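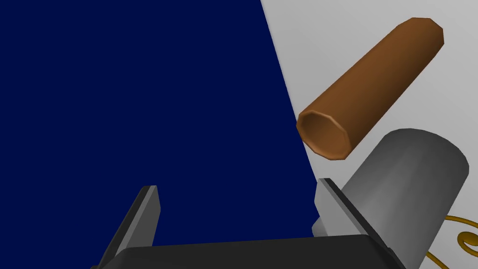

Looking after riding gear in the garage

Most riding jackets and gloves wear out from bad storage long before they wear out on the road. These are the habits we've settled on at home, and none of them takes much time.

Leather

Wipe it down with a damp cloth after a long ride and let it dry at room temperature. Keep it away from heaters - leather that dries too fast goes stiff at the elbows. We put on a thin coat of conditioner every 1000 miles and buff it off after an hour. Use a wide hanger, the kind sold for suits.

Textile jackets

Take out the armor and the liner first. Close all the zippers and the hook tabs, then wash on cold with a liquid cleaner meant for waterproof fabric. Skip the fabric softener. Hang to dry. For a bad bug splatter, lay a wet towel over it for ten minutes and then wipe.
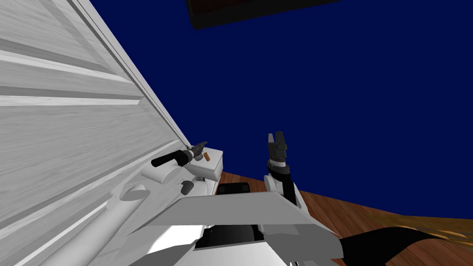
White door with raised molding.

Gloves

Hand wash in lukewarm water, with your hands inside the gloves if you can stand it. Press the water out, don't wring. Dry them flat and turn them over once. Ita Lenihan of Skemard keeps three pairs going and swaps them after each wet ride, and her oldest pair is still good.

Boots

Pull the insoles and stuff the boots with newspaper. Change the paper before bed and again in the morning. Brush the zippers with an old toothbrush and run a little wax along the teeth.

Where to keep it

A closet is better than the garage if the garage gets damp. If the garage is all you have, put in a small dehumidifier and leave some space between the hangers. By August ours needs emptying every morning. Rain suits should be rolled, not folded, and never put away wet - check the pockets too.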